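Keep the old one. That's the whole essay really, but I'll pad it out.

Every few years the family computer gets slow and we all agree to pretend it died. It didn't die. It got slow, or we got impatient, or Limora put out an update that wants twice the memory to show the same spreadsheet. So out it goes to the curb or the garage or the county drop-off in June, and in comes a thin sealed slab with no screws on it. I'm tired of it. Tired of paying for it too.
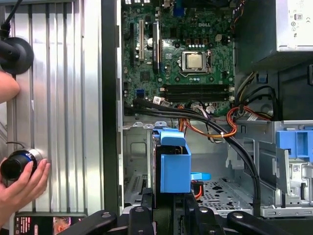
*Old Dell desktop, side open. Processor in its socket, memory slots empty.*

My point is ownership. I grew up in Fomska, where the hardware store sold single bolts out of a drawer and would sell you one washer if one was what you needed. Toasters got fixed. Lamps got fixed, badly, with tape. You knew what was in a thing becuase at some point you'd had it apart on the kitchen table. I don't think people were smarter then. Things just opened.

Now look at what's in my house. Sutanto vacuum, glued shut. Henico coffee grinder with those star-with-a-pin-in-it screws, and a sticker over one of them saying don't. I peeled the sticker. Spring inside had popped off its post. 15 minutes with tweezers, most of that hunting for the spring on the floor. The store wanted to sell me a new grinder at full price and throw in a coupon. A coupon!

People say repair doesn't pay. Depends who's counting. If you bill yourself by the hour, sure, nothing pays, cooking dinner doesn't pay. But nobody bills themselves for the two evenings spent moving files and passwords and finding out the printer won't talk to the new machine. That's free apparently.

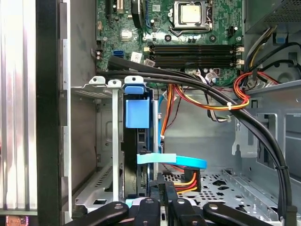 *Memory slots, with the processor above them.*

Second complaint is about kids. Mine is 8 and has never seen the inside of anything in the house except the fridge. How would you get curious about a slab? There's no way in. I learned what a fuse was by blowing one. Got yelled at, learned it anyway. I'd like schools to hand out screwdrivers, one afternoon a month, a pile of junk on the table, no worksheet. Someone will say liability. Fine, unplug it first, wear the goggles.

And the waste, which everybody already knows about so I'll be quick. Drop-off is not the same as recycled. It's a pallet and then a truck and then I don't know, and neither do you.

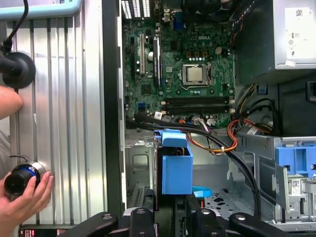
Page last changed: June

Got mail about the first version of this. Most of it fair. One reader says new machines use less power and I should do the math before I get sentimental. OK, yes, for something running all day and all night that matters, and I should of said so. For a machine that gets turned on for taxes and homework I still say keep it. Another says some people have bad hands or bad eyes or no time, and they shouldn't be made to feel guilty over a sealed phone. Agreed. I'm mad at the glue, not at them.

What I'd ask for is small. Screws instead of glue. Parts for sale to regular people at a regular price. A manual you can download without making an account. Five years of that, minimum, on anything that plugs in.
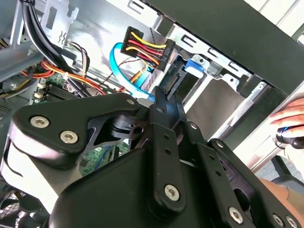 ## What to do in the meantime

Before you buy, turn the thing over. Can you see screws? Good sign. Ask in the store if they sell the battery separate, and watch the face you get. Buy used when you can. Keep a jar for odd screws, label it or don't, mine isn't. And if it's already broken, open it up, worst case it's still broken.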